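Papers > Household Waste > Sesex Study > Section 4

Posted 08/03/2020, working version

4. What people do with the packaging from a bought meal

4.1 The diary part

The last section dealt with how much gets thrown out. This one is about where it goes and who decides. Short version: it goes in whatever bin is nearest, and the person who clears the table decides.

Diaries went to 2,000 households in Jorari, Perron and Barka. Each household kept one for three weeks in October. One line per meal bought outside and eaten at home. What came with it, what was rinsed, what went in which bin, what was kept. We left the last column open, and in hindsight that was the useful one.

The three towns were picked for their bins. Jorari collects everything dry in one cart. Perron splits paper from containers. Barka has no curbside pickup for recycling at all, you drive it to the depot or you don't. Otherwise fairly alike: same chains, same two supermarkets, same kind of housing, a bit more rental in Perron. Rules on food-soiled paper differ too, see the appendix for the leaflets as they were handed out.

Some notes on coding. A "meal" is one purchase, however many people ate it. A drink bought alone is not a meal. A drink bought with food is part of the meal. Leftovers eaten the next day go back to the original line, which caused trouble where the diary keeper had already ticked the bin. We took the later entry. Where two people in the same house filled in the same line differently (this happend more than we expected, mostly over lids) we took the first one and flagged it.

Lids deserve a word. Households treat the lid and the cup as one thing when they buy it and as two things when they throw it away. The lid comes off first, often at the table, and ends up with the napkins. The cup stays around longer. People drink from it, refill it with water, stand a spoon in it. By the time it gets to the bin the lid is already gone, in a different bag. In Perron that means lids in the general trash and cups in containers, even where both are the same plastic and both are accepted. Diary keepers rarely saw a decision in this. The column for reasons is blank on most of those lines.

Divided trays go the other way. They get kept. Not for long, but they get kept, and then they sit in a cupboard till somebody needs the space. Screws, paint, seedlings, dog treats, school lunches. Tray lids were mostly lost by then. One Barka household wrote "have too many of these" on five separate lines and kept the tray each time.

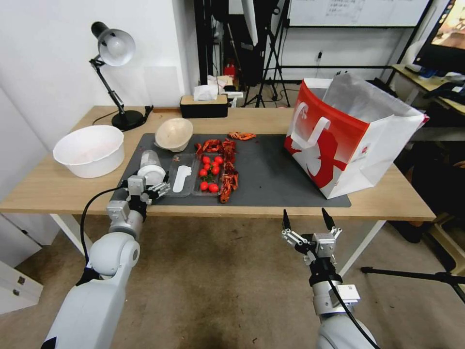

4.2 The home visits

After the diaries, 100 households agreed to a visit. Kitchen only, plus wherever the bins were. Visitors asked the person who normaly clears up to talk through the last bought meal and show where each part went. No prompting on rules till the end. Then the town leaflet came out and we went over it together.

Three things came up in all the towns.

First, distance. A bin under the sink beats a bin in the hall, and a bin in the hall beats anything outdoors. Rain matters. Stairs matter a lot. In upstairs apartments the dry bin was often just a bag on a door handle, and once the bag was full the rest went in the trash until somebody went down. People were open about this. They knew the rule and they knew they weren't following it, and it was late and they were tired.

Second, mess. Anything with sauce on it was treated as trash, whatever the leaflet says. Rinsing was seen as something you do for dishes. Several people said they felt silly washing a thing they were about to throw out, and a few brought up the water bill. Hot water in particular. The Jorari leaflet says "empty and scraped" is enough, which most people had not read that far down to find.

Third, the thing itself. Some items have a settled place in people's heads and some don't. Drink cans are settled. Nearly every household had a place for cans, even homes that sorted nothing else. Old deposit habits probably, the older residents said so directly. A can gets crushed or not, by taste, and goes where cans go. Paper shopping bags are settled too, in a different way: they get folded and put with other bags, or they turn into the bag that holds the recycling. So the bag is both packaging and equipment, and we had no code for this. We added one late (code K, "kept as container") and went back over the Perron lines only. Jorari and Barka still to do.

Clear plastic is the unsettled group. Cups, trays, domes, the little inserts and pots. Nobody we visited could say with confidence which of them were accepted, and the marks on the bottom did not help. People look for the triangle, find it, and take it as a yes. The number inside was ignored or misread. 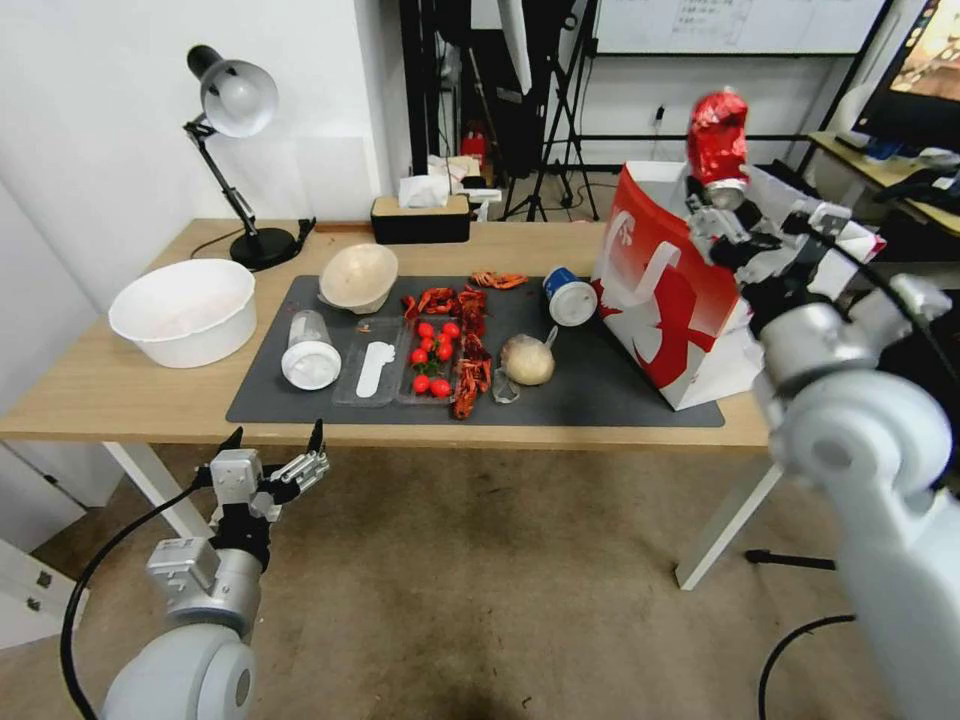 Figure 3. Food containers and packaging on a table, with a paper shopping bag and a red can. Desk lamp at far left.

4.3 Timing

A point we missed in the diary design. Packaging from one meal does not leave the table in one go. It goes in rounds. Bag first, if it is not being kept. Then lids and wraps as things are opened. Then a long gap while people eat. Then the trays, and last the cups, sometimes hours later, sometimes the next morning. Each round may be done by a different person. Children do the early rounds in a lot of houses, and children use the nearest bin.

This makes the usual advice a poor fit. Leaflets are written as if one person stands at the bins with the whole meal in their arms. A mixed table like the one in Figure 3 gets cleared in bits, and the sorting (if any) is done in bits too. In the visits, households that put a single tub or basin by the table and sorted from it once, at the end, got more items in the right place than the rest. We can't put a proper figure on it, the group is too small and they were likely the keen ones anyway. Still worth a trial.

The tub idea came from the households themselves. Not from us and not from any leaflet. Usual version: old dishpan, everything goes in, the person who does the dishes sorts it while the water runs. Rinsing then happens more or less for free as the sink is full already.

4.4 Limits

Diaries were kept by whoever volunteered in the house, so the careful ones are over-represented. October is a mild month in all three towns, no idea what happens in the snow. Bought meals only, groceries are a different story and a much bigger pile. Visits were booked ahead and some kitchens had plainly been tidied for us. We also did not weigh anything on the visits, the scale readings in section 3 come from the depot and the carts.

The town comparison is weak on Barka. Where there is no curbside pickup, people batch up and drive, and a three week diary catches one trip if you're lucky. Several diaries ended with the bags still in the garage.

Section 5 takes the leaflets line by line.

Comments

Reader in Perron
The lids part is my house exactly. I had no idea they were the same plastic as the cup. Is there a list anywhere?

Reader, depot staff
Please tell people to stop nesting different plastics inside each other. We get a tray with a cup in it with a lid in it and the whole thing goes to the reject pile. Would have liked to see that in here.

Guest
4.2 says nobody could say which were accepted, but was that asked before or after the leaflet? Not clear to me.

Reply from author
Before. Will fix the wording. Also nesting is a fair point, we have it in the depot notes and forgot to carry it over.

Guest
Code K should be done for all three towns before you publish this, sorry.

Related

Sesex Study, Section 3: Weights from carts and depot
Sesex Study, Section 5: Reading the leaflets
Jorari one-cart collection, first year notes
Driving to the depot: trips and loads in Barka
Food-soiled paper, a short review of town rules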